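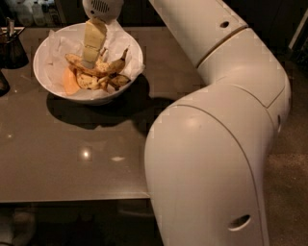

The arm over the potato wedges at the corner table.

Weekly software meeting, manipulation group
Notes by me again (Joanne Entwistle), typed up Thursday night
7 min read

This site uses cookies to remember your login and count page visits. Accept all | Manage settings

Okay, we started late and I lost the first page of my notes, so if I've left out something you said, tell me and I'll put it in. The planner, perception and controls people were all there. The Zidska folks joined by phone and dropped off once, right in the middle of the calibration argument, so they got the short version afterward.

Old business first. The logging fix from last time is merged. Every run now writes the planner version into the header, so we can stop guessing which build we were on. I tried it on three old bags and it does the right thing when the field is missing (it just says "unknown" and moves on, hooray). Closed.

Perception

Most of the hour went here. The food segmenter is doing well on the wedges themselves and badly on everything next to them. Crumpled white paper in a white bowl is about the meanest thing we could have handed it! Wherever the paper sticks up over the rim, the rim fit wants to follow the paper, and then the planner thinks the bowl is taller on that side than it is. We went through the labeled set, which is up to 2,083 images now, and the paper-liner ones are where most of the bad rim fits live.

Two ideas on the table. One is to give paper its own class and leave it out of the rim fit. The other is to fit the circle with the bottom half of the bowl only and forget the top edge. I like the first one better but it means relabeling, and we all know who ends up doing that. We agreed to try the second one this week, seeing as it's an afternoon of work, and do the relabeling if it isn't good enough.

Then there's the table. It's dark and shiny and it throws the ceiling lights straight back at the camera, so we get bright spots sitting out in the open where there is nothing at all. The obstacle layer keeps turning them into little phantom bumps. The quick fix is to drop any blob with no height in it. The objection was that a flat napkin has no height either, and fair enough, but I'd be fine brushing over a napkin. We left it as a setting, on by default, with a note in the config file so the next person knows why it's there.

Same story with the bowl's shadow, only milder. It gets picked up as a dark object now and then. I said I'd pull out the worst cases and make a small test set so we can quit arguing from memory.

Planning

The tall pieces are the sticking point. With a wedge you can come in at nearly any angle and be okay. With the tall pale-yellow piece we want it standing upright over the pile and going down vertically, and the planner has to hold that pose all the way to the bowl with the elbow well out to the side. It does find paths. It just takes its time, and some of them swing the elbow out so far that I'd want everyone standing back.

I read out the benchmark: 807 planning requests on the new build, 14 timeouts. Last build was worse, though I don't have the exact number in front of me and I'm not going to make one up. All the timeouts had the upright constraint on. Controls asked if we could loosen it by a few degrees until we get near the rim and then tighten up. We think yes. It's the same trick we used for the cups last summer, and the code is still in the Parsons branch if anybody wants to go digging (I'll do it, I wrote it, sorry in advance).

The utensil caddy at the back corner came up too. At the moment it's one big box in the collision model, with a lot of padding for the thin stuff that sticks up out of it. Shrinking the padding would give us better paths on that side. I'm nervous about it. Thin things are exactly what the depth camera misses. We're keeping the padding until somebody shows me a map where those show up every time.

Control

Short item. The lowering move uses the force limit from the Gruvska demo, which was tuned for stiff parts, and potatoes are not stiff parts. We want it to stop sooner and more softly when it touches the pile. The plan is 2 settings, one for stiff and one for soft, picked by the perception label. If the label is unsure, use soft. There was a long side talk about whether the dip needs its own no-go zone. It does! I'd like it in the map as a keep-out circle, and the segmenter already finds the orange pretty reliably.

Tooling

Statex dashboards still load slowly when you pick the whole month of July. Pick a week. The replay viewer now draws the arm's links see-through, so you can see the bowl behind them, and I can't tell you how happy this makes me. Big thanks for that one. The shortcut to turn it off is T.

To do

- Bottom-half circle fit for the bowl: perception
- Shadow and glare test set: Joanne
- Dig out the loosened upright constraint and port it: Joanne
- Stiff and soft force settings: controls
- Dip keep-out zone in the map: planning
- Caddy padding: leave it alone for now

Next meeting same time, same room, 10:30. Zidska will send their calibration file before then so we can look at it together.

Comments (3)

mkr_controls
On the force settings, can the label come with a confidence number? I don't want to write my own cutoff for "unsure."

Joanne
Yes, it's already in the message, just not documented. I'll add it to the page.

tw
You wrote T for the see-through links, it's Shift+T. Plain T resets the timeline. Ask me how I found out.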